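4.2 Texture restoration and player-reported errors

The second part of the study concerns signs, labels and other small surface textures that were enlarged by an automatic upscaler when Skavum was reissued. The original game stored most of these at low resolution, and the reissue team at Gelton ran the full set through a single model before any manual review. We obtained 1,898 texture pairs, each consisting of the original file and the file shipped at launch, and compared them with the versions in the second patch.

Each pair was coded by two raters working separately. A texture was marked as altered in meaning if the upscaled version changed a word, a letter shape that affected reading, or the outline of a recognizable object. Changes in color, sharpness or noise alone were not counted. Disagreements were settled by a third rater (Koutsoukos), who had not seen the earlier codes. Of the full set, 191 textures were marked as altered in meaning. Shop signs and food packaging made up the largest share, and both depend on lettering a few pixels high.

Patch notes were then matched to the altered textures by file name where the notes gave one, and by in-game location where they did not. Matching by location was less reliable, as several districts reuse the same storefront with a different sign. We excluded 15 textures that could not be assigned to a single location. Espinoza and Mao (in their earlier work on Zedov) used a similar rule but kept ambiguous cases as partial matches, so the two sets of results should not be compared directly.

Small packaged goods on tables and counters were treated as a separate class. In the original game these props share one texture sheet, and an error in the sheet appears on every copy of the object. Figure 2 shows a tabletop with snacks, drinks and containers.
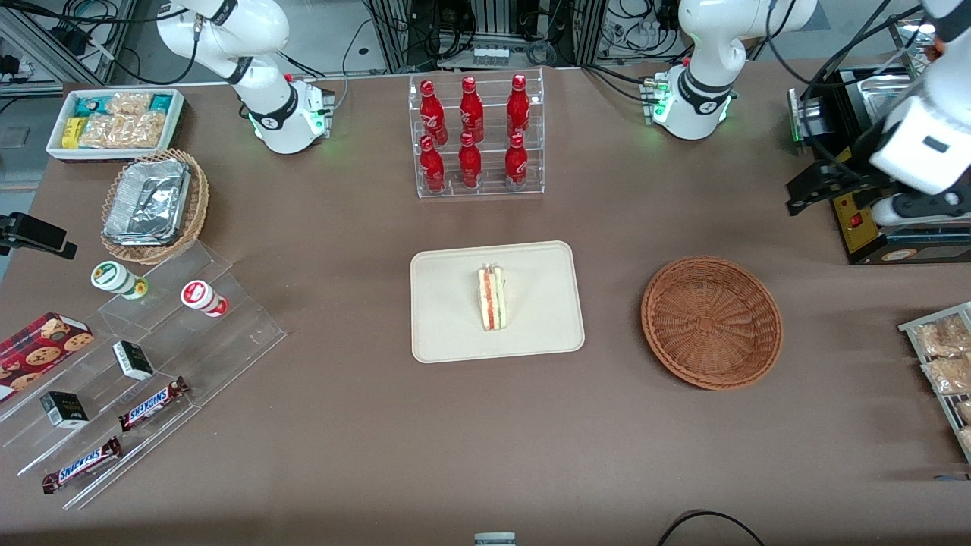 Figure 2. Snacks, drinks and containers arranged around a central tray.

For shared sheets we recorded one error per sheet and did not weight it by the number of copies placed in the game world. Weighting would raise the count for this class but would also make it depend on level design, which the patch did not change. Player reports were handled differently. A report naming any copy of a prop was assigned to its sheet, and repeated reports from the same account were merged.

Reports were collected from the public bug tracker from launch through the end of January. Wysocka and Nseir read the reports in full and removed those that described lighting or weather effects, which are covered in Section 4.3.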